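Vistow Regional Table Tennis Association
Progress report to the Wisville Sport and Recreation Fund
Junior and Community Participation Grant, second reporting period
Submitted 12/05/2023

1. Purpose of this report

This report covers the second period of the grant. It sets out the work completed against the agreed schedule, the position on spending, and the changes we are asking the Fund to approve. It should be read with the first period report, which dealt with venue hire and the purchase of tables. Matters closed in that report are not repeated.

2. Summary of position

The junior program is running at all 3 venues named in the funding agreement. The winter league has been played to completion. The coach accreditation stream is behind schedule and is the main item on which we need a decision (see section 7). Spending is within the approved total, with an underspend on coach training and a small overspend on balls and nets.

3. Junior program

Enrolments for the period closed at 324 players under 18, against a target of 300 in the schedule. Enrolments are counted once per player. A child who attends at both Wisville and Tullska is recorded under the venue where the form was lodged.

Attendance is recorded at each session by the lead coach on a paper sheet and entered at the end of the week. The first period report noted gaps in the Tullska sheets. The gaps have been closed by moving the sheet to the sign-in desk, and no Tullska session in this period is without a record.

Sessions follow the same structure at each venue: warm-up, multiball drills, supervised match play and pack-up. The beginner group uses the short serve rule until the sixth week. The intermediate group moved to full rules from the start of the term after the coaches reported that most players could hold a legal serve.

Retention from the previous term was stronger in the intermediate group than in the beginner group. Beginner withdrawals were concentrated in the first two weeks. Where a reason was given on the exit form, it was most often a clash with another sport. We don't propose to change the session times on that evidence, but the exit form now asks which sport and which day.
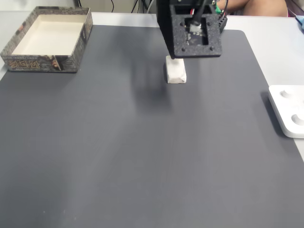 4. Winter league

The league was contested by teams from Vistow, Wisville, Strebel and Tullska in two divisions. A total of 522 singles matches were played and recorded. Doubles were played as the deciding rubber only and are not included in that figure.

Division One was decided on the final round, when Strebel defeated Vistow by four rubbers to three. Division Two was won by Wisville with a round to spare. Three ties were postponed because of a heating failure at the Strebel hall in February and were replayed at Tullska on neutral tables. One tie was forfeited. The forfeit was accepted by both clubs and no protest was lodged.

Umpiring was shared between the home and away teams under the self-umpiring rule. Two results were queried during the season. Both queries related to the order of play on the scoresheet and were settled by the league secretary without a change to the result. The scoresheet has been redesigned so that the order of play is printed in advance.

The rating list was recalculated at the close of the season. Players who completed fewer than six league matches carry a provisional rating, and provisional ratings will not be used for seeding in the spring open.

5. Facilities and equipment

All tables bought under the grant remain in use. The tables at Tullska were re-levelled after players reported a low corner on the second court. The cause was a worn foot, which was replaced under warranty at no charge to the grant.

Floor condition at Strebel remains a concern. The hall is shared with indoor netball, and the line tape lifts along the edge of the far court. We have moved the end barrier forward by one metre to keep players off the tape. This reduces the run-back on that court below what we'd want for Division One play, so Division One ties are now held on the near court only.

Ball consumption was higher than budgeted. The multiball drills account for most of the difference. Cracked balls are now collected and tallied at the end of each session so that the next budget can be set on measured use. Net and post sets were replaced at Wisville, where the clamps on the older sets no longer held tension for a full session.
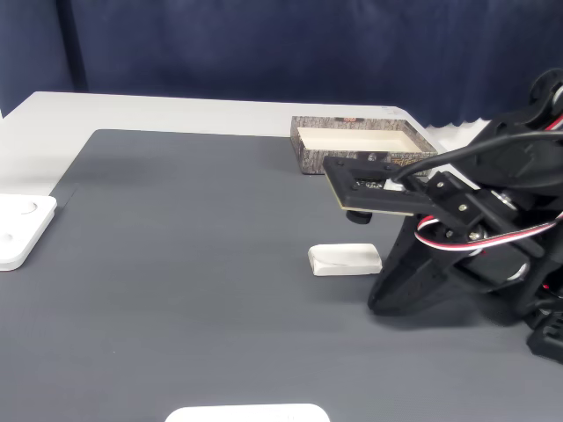
Lighting at Wisville was measured at table height before the league began and again after the tubes were changed. The second set of readings was even across all courts and met the level set in our league rules. The readings have been lodged with the hall manager, who has agreed to repeat them once a year.

6. Financial position

Spending to the end of the period is set out by budget line.

Venue hire: on budget. The Tullska invoice for the last month of the period was received late and has been accrued.

Coach payments: on budget.

Coach training and accreditation: underspent. The second course did not run (see section 7).

Equipment: overspent on consumables, partly offset by a saving on barriers, which were bought second-hand.

League administration: on budget. Trophies and printing were paid from club fees and are not charged to the grant.

Participant subsidies: 100 subsidised places were offered and all were taken up. A short waiting list was held at Wisville and cleared by mid-term as places were given up.

The full ledger and copies of invoices are provided as a separate attachment, in the format the Fund requested after the first report.

7. Coach accreditation

The funding agreement provides for two entry-level courses in the grant year. The first was delivered at Vistow and all candidates who sat the practical assessment passed. The second, planned for Strebel, was cancelled when the visiting assessor became unavailable and no replacement could be booked inside the period.

The effect on delivery has been limited so far. Each venue has one accredited lead coach at every session, as the agreement requires. There is no relief cover at Tullska, however, and one session there was combined with the Wisville group when the lead coach was ill. Travel for the players affected was arranged by parents and was not claimed.

We have a provisional booking for the second course in the next period, again at Strebel. The assessor has confirmed the dates in writing. Candidates who had enrolled in the cancelled course have been offered first places, and most have accepted.

8. Risks

Relief coaching at Tullska: high until the second course is complete. In the meantime a Vistow coach has agreed to cover on request, with mileage paid at the standard rate.

Hall access at Strebel: moderate. The current hire agreement ends before the spring open. Renewal has been requested but terms have not been received. If they are not received in time, the open will be moved to Wisville with a smaller draw.

Consumables: low. The overspend can be absorbed within the equipment line at the present rate of use.

9. Changes requested

We ask the Fund to approve the following:

Carry-over of the unspent coach training amount into the next period, for the same purpose.

A transfer within the equipment line from barriers to consumables. The line total is unchanged.

A change to the reporting measure for the league, from teams entered to matches completed. Teams entered doesn't show forfeits or withdrawals, and we already hold the match data for every round.

10. Work planned for the next period

The junior program will continue at the current venues with the same session times. A girls' session will be trialled at Vistow for one term, using coach hours already in the budget. Entries for the spring open will be taken through the league website, with paper forms kept at each venue for players who prefer them. The second accreditation course will be run at Strebel and its results reported to the Fund once the assessor has returned the marked sheets.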